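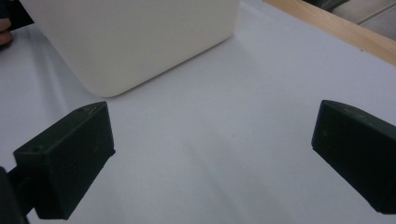
Netulholm Community Hall
Minutes of the Equipment and Rooms Meeting
February 10, 2026

Present: 8 members. Apologies were received from two.

1. Minutes of the last meeting
Agreed as a correct record, with one change. Item 5 should read "the Garkow room", not "the Garkow store".

2. Matters arising
The side door has been rehung and now closes. The piano tuner has been paid. The broken blind in the small room is still waiting for a part and is carried forward.

3. Storage bins
The meeting looked at the white plastic bin from Sulten. It has rounded corners and a handle slot in each of two facing walls, and members thought it a sensible size for balls and small games. One member said the open slots would let dust in. Others felt this did not matter for sports things but would matter for the craft paper, which should stay in the cupboard.

Agreed: to buy 12 bins of the same kind. Labels to go on the short ends, in large print. The old cardboard boxes to be flattened and taken for recycling once everything has been moved over.

4. White boards for the tables
Members discussed whether to keep a white board on the activity table. It covers most of the top and gives a plain, pale surface to work on. Against this, it shows every smudge.

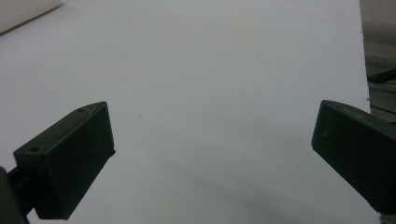 It was agreed to keep it for now and to wipe it with a damp cloth at the end of each session. No scouring pads. A quote for a second board was asked for from Ekwueme – this is to come to the next meeting before any money is spent.

5. Tennis balls and other small items
The loose balls have been turning up behind radiators and under the stage. From now on all tennis balls go back in one bin, with nothing else on top of them. Split or bald balls to be thrown out when found. Bats and skipping ropes stay on the hooks.

There was some talk of sorting balls by colour. Not taken up.
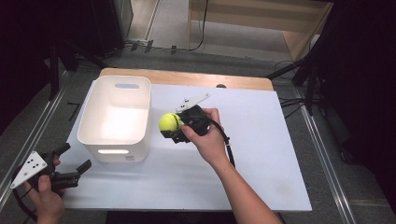 Groups using the Garkow room are asked to clear the table before they leave and to put the bin back on the lower shelf with its contents in it. A short notice to this effect will go up by the light switch.

6. Money
The equipment budget for the year is £4,000. Of this, £3,731 is left. The bins will come out of this heading. The cost of the second board, if it goes ahead, will be shared with the rooms budget.

7. Any other business
A request for hooks at child height in the corridor was supported. The heating timer is running an hour fast – to be reset this week.

8. Next meeting
To be held after the bins have been delivered. The yearly stock check stays in September as before.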